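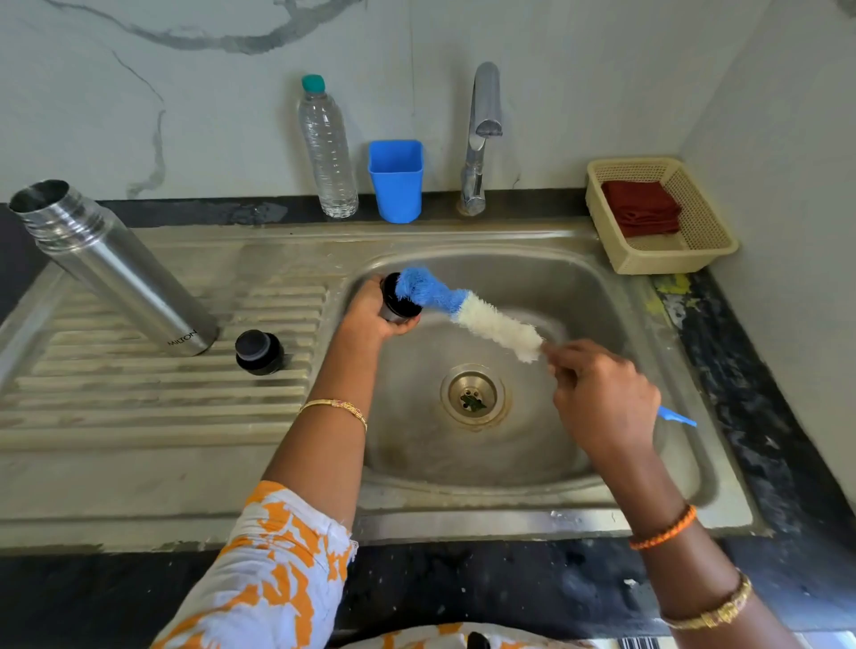
A bottle part, a cap or cup piece, being cleaned with a long brush, from the wearer's point of view.

Fekadia is a collection of first-person recordings of household chores, gathered to train robots that do not yet know what a bottle brush is for. It is maintained by Umano and contains 2,427 recordings, most of them made at kitchen sinks. The name covers both the recordings and the written labels that go with them.

Method

Contributors wear a camera on the head and do a chore they would have done anyway. Early instructions ran to several pages and asked people to behave naturally, which had the usual effect. The current version fits on a card. Recordings longer than 3 minutes are split before labelling, and each piece is given a plain sentence saying what the hands are up to.

Bottles

Some 400 of the recordings deal with drink bottles and flasks, a share that critics have called generous. The defence is that a bottle asks a lot of two hands.
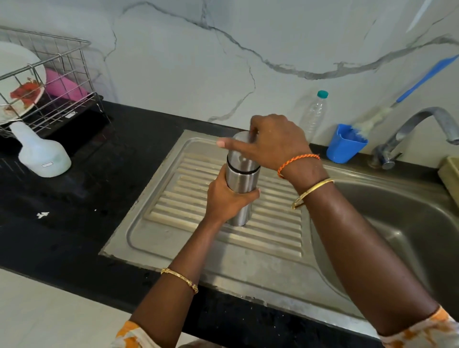

One has to hold the body steady while the other deals with the cap, and brushed steel throws reflections that confuse software and flatter nobody. Small parts are harder still – a cap can vanish almost entirely behind the fingers cleaning it. Labellers working in Groko, the project's annotation tool, may mark a grip as "unclear", and a further label, "unclear but confident", was withdrawn in June.

Use

Jin, a two-armed test robot, was the first machine trained on the bottle recordings. It was given 900 practice attempts at removing a cap and became quite good at holding the flask. Later versions added examples in which the contributor changes grip partway through, a habit most people don't know they have until asked to label it.

See also: Imitation learning; Dishwashing; Egocentric video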